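About Us

Sullholm is a small research lab working on how robots learn everyday chores from people.

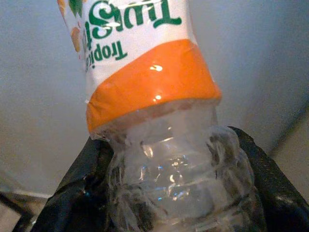
We started with one question: how much can a robot learn about a household task if it only ever gets the view from the hand? A lot of robot learning uses cameras mounted on tripods or up in the ceiling, and those give you a lovely clear look at the room. But a hand reaching into a cupboard or over a bin blocks that view at exactly the moment you care about. So we put the camera at the wrist and kept it there, and we have been excited about the results ever since!

What we work on

Our main project is called Privlow. It is a training method for picking things up, carrying them and letting them go in the right spot. Letting go gets most of our attention these days. Grasping has had years of good work behind it, and release is often treated as the easy bit at the end (just open the fingers, right?). Then you watch a robot try to drop something light into a soft bag. The bag folds in on itself, the rim moves, the item catches on the edge or sticks to a finger pad, and the robot drives off believing the job is done.

Trash is a wonderful test for this. Bottles, wrappers, cartons and cups come in every shape, they crumple, and clear plastic is hard for a camera to make sense of because so much of what it sees is whatever sits behind the plastic. Bag liners are even worse. They are dark and shiny, and they never sit the same way twice. If a method can cope with a clear bottle over a black bag, we feel a good deal better about trying it on a kitchen counter.

How the method works

A person first does the task by guiding the arm, and we record the wrist view along with the position of the hand and the opening of the fingers. Privlow then learns from those recordings in two stages. The first stage predicts the next short stretch of motion, as many other methods do. The second stage is the part we are proud of. It learns a "ready to release" score from the wrist view alone, and the fingers stay closed until that score has held steady for 8 camera images in a row. If the score drops, the arm backs up a little and tries a slightly different approach.

It sounds like a small change, and in code it really is one. In our March trials we ran 412 drops with items the robot had not been trained on. The arm with the release score missed the bag far less often than the same arm without it, and most of the misses that were left came from one kind of trouble: long items that hit the rim and tipped outward. We have kept all of the failed runs, and we go through them together as a team. They have taught us more than the good ones.

One surprise for us was how little data the second stage needed. We had planned for weeks of recording. Roughly 64 demonstrations were enough to get a useful score, as long as the bag was moved and fluffed up between them. With a neat bag in a fixed place, the robot learned the place and ignored the bag — a good lesson about how we set things up.

Who we are

Zyanya Aguirre founded the lab and leads the learning work. She came to robots through speech recognition and still likes to draw every problem as a sound wave on the whiteboard. Sarahí Camacho runs the hardware side, from the wrist mounts to the finger pads, and wrote the first version of the release score over one long weekend. The rest of us are engineers and students, and everyone on the team takes turns guiding the arm. We think you understand a method better once you have spent an afternoon making the demonstrations yourself.

Our arms run on Besix, our own control software, and our sorting work is carried out with Mac Giolla, a design studio that helps us think about how bins and counters are laid out in real homes.

What comes next

Right now we are working on two things. One is the tipping problem, where we are trying a version of Privlow that turns long items upright before they reach the rim. The other is sorting, so that the same arm can pick between two bags depending on what it holds. That one is early, and the robot still has strong and mistaken opinions about cardboard.

Come and see us

We love visitors, and we especially love visitors who bring odd-shaped packaging. Our next open lab is on 26th July, with the arms running through the afternoon. Teachers who would like to bring a class can write to us through the contact page, and so can students looking for a project. Tell us a bit about what you would like to build.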